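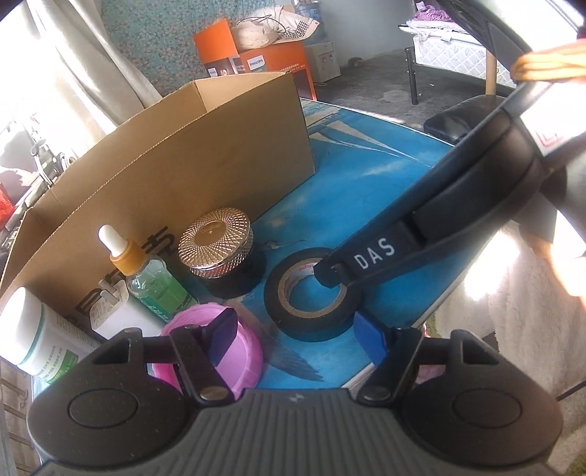
**Abella Open-Top Carton, small** – tan cardboard with black logo text on the front, for bottles, jars and all the little things

Most of us have a corner of the table where the small things pile up: the dropper bottle, the jar with the nice lid, the tub that's nearly finished, a roll of black tape that never seems to get put back. The Abella carton is meant for exactly that corner. Stand it at one end of the table, leave the flaps up, and fill it as you go – it's just a good, honest cardboard box, and we're very fond of it.

We started making it in our Venbridge workshop for people who send jars and bottles through the mail, and then found that plenty of our customers were keeping one at home for creams, oils and odds and ends (we do too!). It holds its shape when it's half full, and it folds flat when you're done with it.

**Details**

- Inside length: 30 cm
- Inside width: 16 cm
- Sold flat, in packs of 9
- Tan outside and inside
- Item number: 939
- Tape not included

**Packing glass in it**

Tighten every lid first, then wipe the outside of each jar so nothing sticky gets on its neighbors. Dropper bottles should travel upright, with a twist of paper around the rubber bulb. Put the heaviest jar in the middle and tuck the light plastic tubs along the sides. Product boxes can go in flat against the wall of the carton, where they make a handy bit of extra padding.

Ordinary electrical tape is lovely for wires, but it won't hold the flaps for long – please use a paper or plastic packing tape, one strip along the seam and one across each end.

**Goes well with**

The Drarell divider set drops straight in and keeps little bottles from knocking together. It's sold separately.

**Ordering**

Packs ship from Venbridge, or you can pick them up at our Plakgate counter if you're nearby. The next batch with printed front panels will be ready in March; plain ones are in stock now.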